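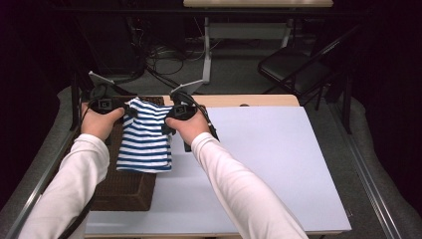 Cillian Duggan reckons I gave up on the Kulommont books too early, and that the third one is where they get good. He's been telling me this since March, so last week I finally caved and bought it.

September 11, 2018
Posted by Eko

Well, I'm 19 chapters in and I'm a bit annoyed, as he was right! Book one was all maps and weather (43 pages before anyone speaks) and I never forgave it. This one opens with old Yakubu rowing across to Randmont with a letter he can't read, and I missed my bus stop over it. The sister's chapters still drag a bit, and I could do without the dream bits in italics, but the dialogue is so much better.

Do I need to go back and read book two first? I skipped it and I keep meeting people I'm clearly meant to know. My library only has the large print one, and it's up to 1,000 pages, so my wrists say no.

3 comments

Maz: Read two! The ferry chapter alone is worth it.

bookish_jen: I skipped it as well and was fine.

Cillian Duggan: Told you. Don't look up the ending.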